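Sunday, evening

Damp reading in the back bedroom was down again this morning, 60 per cent relative humidity at the window wall against a worse figure before I moved the bed. The meter is the Menon one with the remote probe. I left the probe behind the chest of drawers overnight with the door shut and the trickle vent open. Tonight the same again with the vent closed.

Spent the first part of the day on the extractor fan in the bathroom. It has been running on after the light goes off for far longer than it should, and the overrun timer on the Korkar is a small trimmer on the board, not marked in minutes. Isolated it at the pull switch, took off the front grille and found the shutter behind it stuck half open with grey fluff. Washed the shutter in the basin. The impeller was coated on the back of every blade and had to be done with a toothbrush. Turned the trimmer to its minimum, put it back together and timed it at 12 minutes. The leaflet gives a lower minimum than that. Possible that the trimmer has drifted, possible that the leaflet covers a later model. Left it at minimum.

Held a sheet of toilet paper to the grille before and after cleaning. Before, it slid off. After, it stayed put with the door closed and also with the door ajar. The duct is still the flexible sort, and it sags over the joist in the loft. Water must collect in the low part. I want to replace that run with rigid pipe, laid to fall towards the outside wall, and wrap it.

Priced the rigid pipe before lunch. Stokix do it in one-metre lengths and two-metre lengths, and the two-metre ones won't go through the hatch and round the water tank without being flexed more than I would like. So one-metre lengths, five of them, with straight connectors, one bend and a roll of foil tape. The wall terminal I will keep if the flaps are sound. Delivery is given as midweek. I have asked for it to be left in the porch. 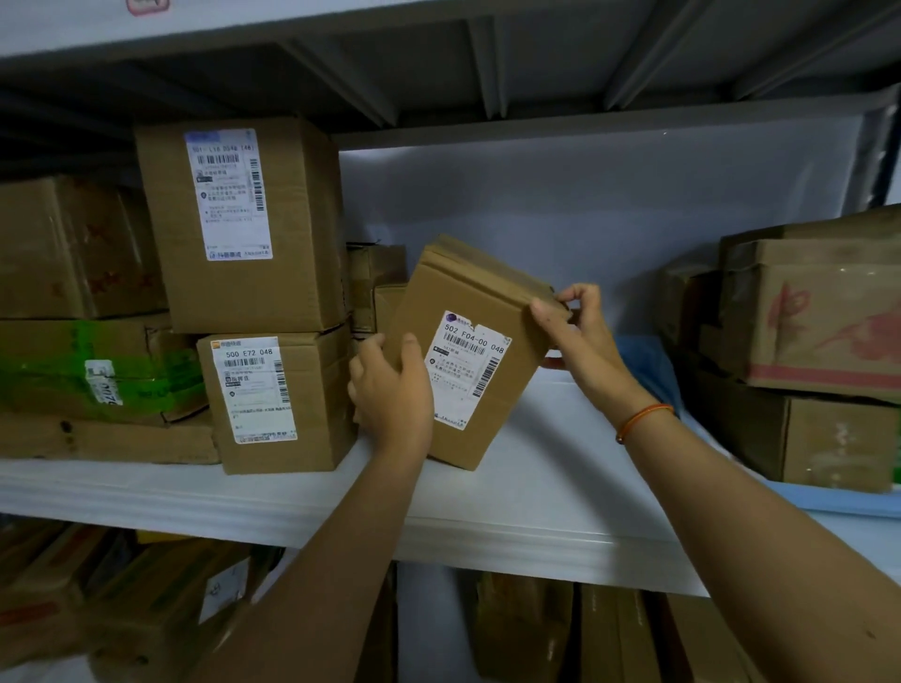

The loft hatch is the other weak point. The lid is a bare sheet of board resting on a painted stop, with no seal and no insulation on top. Warm air from the landing goes straight up past it. Went round the edge with an incense stick at four o'clock, heating on, and the smoke was drawn upwards along the whole of one long side and at both corners nearest the stairs. The opposite side was still. The lid is slightly bowed, so a compressible strip will have to be thick enough to take up the gap on the bad side without holding the lid off the good one. Two bolts would pull it down. I have one bolt, from the old shed door, and it is the wrong hand.

Went up while the hatch was open. Insulation is deep enough over the bedrooms but has been pushed right into the eaves on the north side, blocking the air path. Pulled it back a hand's width along the first few bays and could feel cold air on my wrist at once. The underside of the felt there has dark spotting. The south side is clean and dry. I did not finish the north side as the torch was going and my knees had had enough of the joists. Marked the last bay done with a strip of masking tape.

Gas meter read at five o'clock: 3,969. Entered it in the book. Consumption for the week is higher than last, with the outside temperature lower, so nothing can be drawn from it. I had hoped to have the hatch sealed before the cold spell so as to compare like with like. That comparison will now have to wait, and by then the duct will have been changed too, and I won't be able to separate the two.

Bled the radiators while I was waiting for the boiler to come back up. The landing one gave a lot of air, the rest gave none. System pressure dropped slightly and I topped it up from the filling loop. If the landing radiator has air again by next Sunday I will look for a weep at the valve tails, starting with the box room, where there is a green mark on the lower nut that may or may not be old.

The Brullunov paint in the bathroom is holding, apart from the patch over the shower rail. No new spotting. The patch is where the old emulsion was not scraped back far enough, my own doing. Scrape, wash, leave for a full day, two coats. It should wait until the duct is in.

To get: draught strip, a right-hand bolt, torch batteries, masking tape. Probe moved back behind the drawers at nine, vent closed, door shut. Reading at start 58.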